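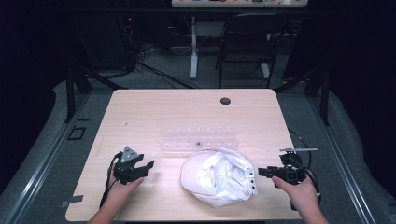
How does a baseball cap work?

Do you have a baseball cap at home? Go and get it, if you can. Turn it upside down and put it on a table. Many people wear a cap for years and look only at the outside, but the inside is where you can learn how it is made.

The parts of a cap

The round part that sits on your head is called the crown. It is usually made from flat pieces of cloth, and each piece is shaped a little like a slice of orange. When the slices are sewn together side by side, the flat cloth becomes round. You can try this with paper. Cut out some long triangles with curved sides, join them with sticky tape, and you will have a small paper bowl.

The part that sticks out at the front is the brim. Some people say visor or peak, and all three words are correct. Inside the brim there is a stiff sheet, covered with cloth on both sides. In very old caps this sheet was often cardboard, which did not like rain. Today it is mostly plastic, so the brim can get wet and still keep its shape.

Why is the brim curved? A curved brim keeps the sun away from your eyes at the front and also a little at the sides. Other caps have a flat brim. Both kinds make shade, and you may choose the one you like.

What is inside?

Around the lower edge, where the cap touches your forehead, there is normally a band of soft cloth. Its name is the sweatband. When you run and your head gets hot, the band takes up the sweat before it can go into your eyes. Some caps have also a lining, which is a thin cloth that covers the seams. If the lining is soft, it can bunch up when the cap is turned over. Push it back with your fingers before you put the cap on, otherwise you feel a lump on your head the whole afternoon.

One cap, many heads

Heads grow, and hair changes too. A cap with an adjustable strap at the back can follow these changes. A snap strap has two sides. One side has a row of small holes, and the other side has a row of little round bumps. You press the bumps into the holes, and you hear a click.

To make the cap smaller, let the two sides overlap more. To make it bigger, let them overlap less. Always use at least two snaps. With only one, the strap can turn and come open when you jump.

Try it: the colour of shade

A white cap and a dark cap do not feel the same in the sun. White cloth sends back much of the sunlight. Dark cloth takes in more of it and becomes warmer. You can test this on a sunny day in June, if it is summer where you live. Put a white cloth and a black cloth on the grass, next to each other, and wait 20 minutes. Then touch them both. Which one is warmer?

How to look after your cap

A white cap shows every fingerprint, so hold it by the brim. If it is dirty, ask an adult to help you wash it by hand in cool water with a small drop of soap. Do not twist it. Put it over an upside-down bowl and let it dry in the air, and the crown will stay round.

Words to remember

Crown: the round part on your head.
Brim: the part that gives shade to your face.
Sweatband: the soft band inside.
Seam: the line where two pieces of cloth are sewn together.

From the Rurcombe Children's Pages, Everyday Things, number 19. The next one is about umbrellas.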